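Lendach open day: the PC teardown kit

Plater holds its doors open twice a year, in June and again in winter, and the December 2021 one had better coffee and fewer chairs. I went for the Lendach kit, which is pitched at repair shops and refurbishers who are tired of paying people to bend over desktop computers.

What you get

The kit is an arm program, a gripper, 2 cameras and a printed tray for parts. The price on the sheet was $1,914, arm not included, in the way that batteries are not included. Training is 2 days, at their place, lunch on you.

The demo

The job was processors, in and out of a Dell tower laid on its side. The rep called it "a delicate operation" several times, mostly to people standing too close to the table. I asked how it copes with a bent socket pin and was given a brochure. The brochure is silent on pins but has more than 2 pages on financing.

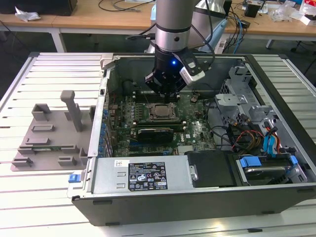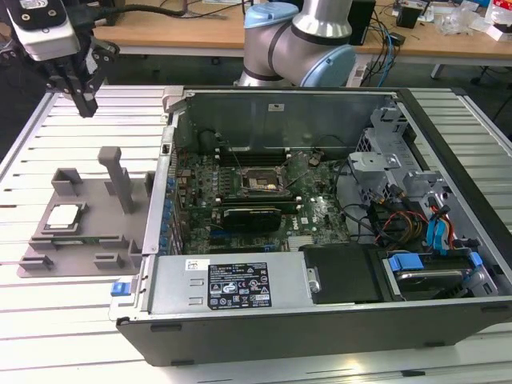
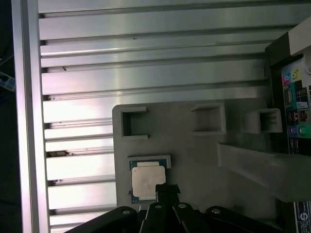 The processor, the tray and the gripper, at different points in the job.

The Cullen stand

Next door, Cullen was selling trays and nothing else, in any shape you care to send them. They quoted me while I was still unzipping my bag. Xiao had a label reader that I'd have liked to see working, but the line was long and the parking meter wasn't.

Would I buy it?

For a shop that sees the same model of tower all week, I'd ask for a trial. We get whatever comes through the door, so I took the brochure and a pen.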